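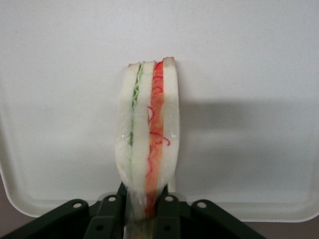 Gruteck puts two grippers through a lunch-counter trial

Grandilard, December. Gruteck has finished the first round of its Jemalus bench trial, a side-by-side test of two gripper designs on food that squashes easily. The test item was a wrapped sandwich on white bread, and the teams are delighted with how much they learned from it!

Each gripper made 300 picks at the company's Grandilard workshop, using the same arm, the same controller and the same wrist camera. The first design has soft air-filled cups. The second has stiff green plastic fingers that close on the sandwich from both sides, low down, and hold it upright over a white surface.

The finger design finished 491 closing cycles, counting warm-up runs, before its first adjustment. The cups needed theirs after 115. The cups left fewer marks on the bread, though, and both designs are going on to the next round.

"Bread tells you right away if you squeeze too hard," said Marjatta Oksanen, who leads the trial. "We spent a whole afternoon on closing force alone and I'd happily do it again. The wrist view was a big help, because we could see the plastic wrap wrinkle near the fingers and check the layers of filling while the sandwich was still in the grip."

The fingers were printed by Koivisto, which also supplied the mounting brackets. Koivisto is now working on a version with a wider contact face, to spread the pressure over more of the crust and filling.

Round two will add rolls and filled wraps, with the camera and controller settings left as they are. Gruteck will share the force settings and pick logs from both rounds with anyone who asks. Requests can be sent to the Jemalus trial desk at Gruteck, Grandilard.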